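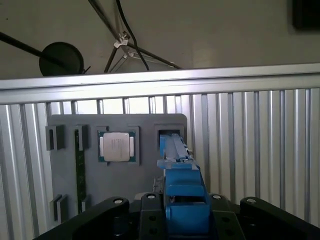
Gripper finger in the corner pocket of the fixture plate, with the processor nest and memory slot alongside.

Site visit report: Cliltum assembly cell, Stildale

Purpose

The visit was made in September to support the equipment plan for next year. We need a cost basis for one robot cell handling small computer parts, and Cliltum runs a development cell at its Stildale site on work close to ours. Two vendors are under consideration: Nudeo for the complete cell and Uysal for fixtures and end-of-arm tooling only. Cliltum has bought from both.

The cell

The work area is framed in aluminum extrusion with a ribbed panel behind the fixture. The fixture is a gray plate with rounded corners, mounted upright. It has a square nest for the CPU, a long vertical slot for a green circuit board resembling a memory module, and clip blocks that hold the board on either side. The gripper is blue plastic, built in stacked segments, with a slim finger at the front. It is carried on a black wrist.

The upright mounting matters for planning. Our own layout drawing assumes a flat plate on a bench, and a vertical plate changes reach, cable routing and the way an operator loads parts. The drawing should be redone before any quote is requested.

Costs

Cliltum gave figures for consumable tooling but not for the robot, which was bought under an older agreement and would not be a useful reference. A replacement plate from Uysal was last invoiced at $1,480, with a lead time of 25 working days. Gripper fingers are made in-house and are charged to the cell as shop hours.

Our draft budget carries one plate and no spare. Cliltum keeps a second plate for each part family and recommended the same for us. With three part families planned, that is six plates, or $8,880 at the price above, before freight. The draft has no line for this.

Nudeo quotes fixtures as part of the cell and does not break them out. Cliltum found this awkward when a plate had to be revised after acceptance, as the change went through as an engineering order. We should ask for fixture pricing as a separate line, plus drawing rights.

Floor space and services

The cell takes up 9 square meters with the access door open. Our reserved bay is slightly larger, but the column on the north side has to be subtracted. Power is single phase. The safety assessment was done by an outside firm and took longer than the installation.

Staff time

Cliltum logged 78 hours of engineering time for the first part family, mostly on pocket clearances and approach angles. The second family took less, but no figure was available. Our plan allows 40 hours in total.

Open items

Revised layout for vertical fixture mounting.
Itemized quote from Nudeo, fixtures separate.
Uysal price break for six plates.
Engineering hours to be re-estimated before the plan goes to finance.
Outside safety assessment: cost and booking time still unknown.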